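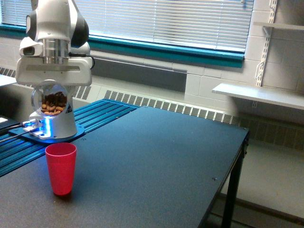 Purnon Robotics Notes

Bench rules for tabletop arm cells, as we run them at Clivthorpe. Posting because the 2019 revision is out and two other sites asked for the short form.

1/ Bolt the base to a plate and the plate to rails. Clamps are for setup only. If you can still move the base by hand, you do not have a cell, you have a loose arm.

2/ Warning label stays on the base column and stays readable. Replace it when the symbol fades. Do not move it to the controller cabinet.

3/ Route connector cables off the plate on the side away from the work area. Slack at the wrist is fine - it has to be there - but check the loop at full joint travel in both directions before the first program run.

4/ Pour tasks use dry goods first. Almonds are good: big enough to find, light enough to do no harm. Liquids need a separate sign-off.

5/ The receiving cup is plastic. No glass on the table while the arm is powered. Pick a color that stands out against a dark surface.

6/ Only the task objects go on the table. Pens, phones and hex keys go on the wall shelf or in a drawer.

7/ Log every run, including the ones you stop by hand. The Nurnmont log reached 3692 entries by the end of November, and the hand stops were the useful part.

8/ Speed cap during teaching is 200 mm/s at the tool. The standards allow 250. We keep the margin and have not missed the time.

9/ Re-check plate bolts every 2000 cycles, with a torque wrench and a second person reading the number back.

10/ Status light color is not a safety function. Treat the arm as live until power is off at the switch, whatever the light says.

11/ Question from the Fukuda line: does rule 6 cover spare cups? Yes. One cup out, spares in the drawer.

12/ Rule 9 gets its own thread next - bolt pattern, torque values and the check sheet.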